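Paper and Ink Corner, by Jintana Ruangrit

Hello again to all our members, and welcome to the many who joined us in January. In this issue I would like to write about coptic binding, as several of you asked me for it after the last swap. I am not a professional binder. I learned it slowly, from library books and from my own mistakes, so please read this as the notes of one hobbyist to another.

Coptic binding is a sewn binding without any glue on the spine. The book opens completely flat, and that makes it very good for sketching, for art journals and for people like me who glue thick things on every page. You can see the stitches on the back of the book, and they look like small braids.

For my January journal I used the Karkham mixed media paper in the 38 sheet pad. I folded the sheets in half and put them together in groups of three, which are called signatures. Two sheets were left over and I kept them to test my inks. Please check the direction of the grain before you fold. The grain should run parallel to the spine. I did not check this in my first book, and every page in it has a small wave.

The covers are greyboard from the Gostia shop, 3 mm thick, covered with paper I coloured myself. I brushed the paper with water first and then I dropped in two colours of Zwahlen ink, the moss green and the dark plum. When it was dry I stamped over it with a leaf background in grey. The plum was stronger than I expected and it covered some of the leaves, but I like it now.
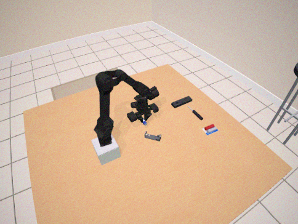

Robotic arm on a tan work surface, computer rendering.

Now the sewing. Make a punching guide from scrap card with five holes, and use the same guide for all signatures and for both covers. I made the holes in the covers with an awl, a bit less than one centimetre from the edge. Waxed linen thread is the best choice. Cotton embroidery thread also works if you pull it over a piece of beeswax a few times, but it stretches, and my cotton book became loose in the middle.

A curved needle helps very much when you link one signature to the one under it. I had a straight needle for a long time and I always scratched the paper. Pull the thread in the direction of the spine — never straight up, or it will tear the fold. I have repaired such tears with a strip of tissue and a little paste, and it holds, but it is not nice work.

One question came from three different members: can you stamp on the pages before you sew? Yes, and I prefer it. The page lies flat on the table and you can use a big acrylic block. Only remember that the other half of the folded sheet will be somewhere else in the book. I write a tiny number in pencil in the corner of each half and erase it later.

Our next swap will be handmade journals, any size up to A5, with any binding you like. The theme colour is plum, with one neutral colour of your choice. Please put your name on the inside back cover and send your entry to the usual address, PO Box 1598. We have 57 names on the list already, so please write to me soon if you want to take part and your name is not there.

For the next issue I will try a kettle stitch with ribbon supports, using the Stultusier binding kit that I bought at the end of the summer sale. If you have used this kit and you have advice for me, especially about the width of the ribbon, I would be very happy to hear it.

Jintana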